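Drutis for Android: Questions We Keep Getting

Cisari's tile-sliding puzzle game Drutis came out on Android this year after a long run on desktop. The store page makes a lot of promises. We bought it, played it through, and answered your mail as plainly as we could.

Is it the same game as the desktop version?
Mostly. The store page says "complete and expanded." Complete, yes. The expansion is a set of levels that look a lot like the old ones with the colors swapped. There are 224 levels in all, and I would not pay twice for the new batch.

Is it really free?
Free to download. The first chapter is open and the rest sits behind one purchase. Cisari calls this "a generous trial." I finished it on a bus ride.

Are there ads?
Not in the paid version, as of our last update. Gizella Somogyi wrote in to say she saw a banner after paying. I couldn't get it to happen on either of my phones, so restore your purchase from the settings menu before you write to support.

Does my desktop save carry over?
The help page says it does. Mine did on the second try, and it dropped my best times. Dumisani Fourie lost everything past chapter four. Write down your level codes first.

Can I play offline?
Yes, once you've opened it with a connection. The daily puzzle won't load, and your streak resets if you miss one. I don't care for streaks in a puzzle game, and you can't turn this one off.

How big is the download?
332 MB from the store, then a second download when you start it up. The store page doesn't mention the second one.

Does it support controllers?
"Full controller support" is the phrase they use. The D-pad moves tiles fine. Menus still want a finger on the screen, which sounds like partial support to me.

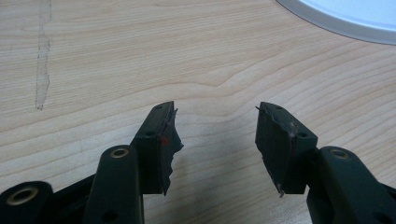
Dark gripper fingers over a light wooden desk.

What about the leaderboards?
They work, but I have doubts about the scores. The top time on level 2 is shorter than the animation that opens it. Josefina Salinas asked whether anyone checks these. Cisari told us they are "monitoring" it -- make of that what you will. My own rank was 2,968, and I believe that one.

Is the Doster level editor included?
No. It's "planned," the same word they used in February.

Will it come to iPhone?
No date given. I'd ignore the forum thread that claims to have one.

So should I buy it?
If you never played the original, wait for a sale and then sure. If you own it on desktop, play it there.

Last updated September 23, 2022, by Edith Urrego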